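Compte rendu — réunion équipement cellule bi-bras, août, 14 h

Présents : atelier, achats, méthodes. Excusée : la compta.

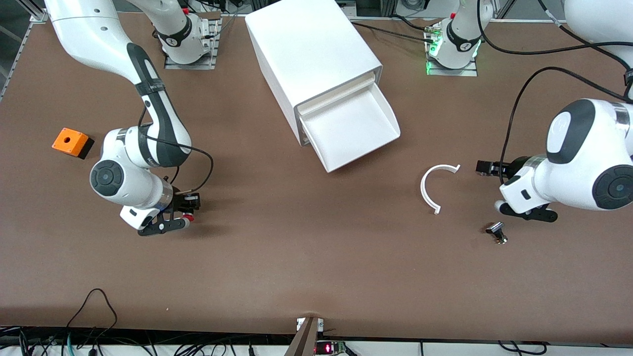 1. Budget

Reste 1000 € sur la ligne petit matériel. Pas de rallonge avant la rentrée. Le devis Ketley pour les doigts de pince de rechange passe dessus : 151 € la paire, on en prend deux. Livraison 12 jours ouvrés.

2. Deuxième cellule

Deux offres reçues, Azevedo et Distwood. Azevedo moins cher mais formation en sus. Distwood inclut la mise en service, garantie à faire préciser par ecrit. Décision reportée. Méthodes veut les mêmes bras que sur la première, achats demande un comparatif avant.

3. Câblage et table

Chemins de câbles à chiffrer, pour les deux postes d'un coup. Plateau : garder le modèle actuel. Voir si Mellarach fait encore la remise.

4. Pièces d'essai

Tiroirs et petites pièces : liste à complèter par l'atelier, 33 références maxi. Pas d'achat sans bon signé — rappel.

À faire
Achats : relancer Distwood, commander Ketley.
Méthodes : tableau comparatif.
Atelier : liste + métrage câbles.

Prochain point en septembre, même heure, salle à confirmer.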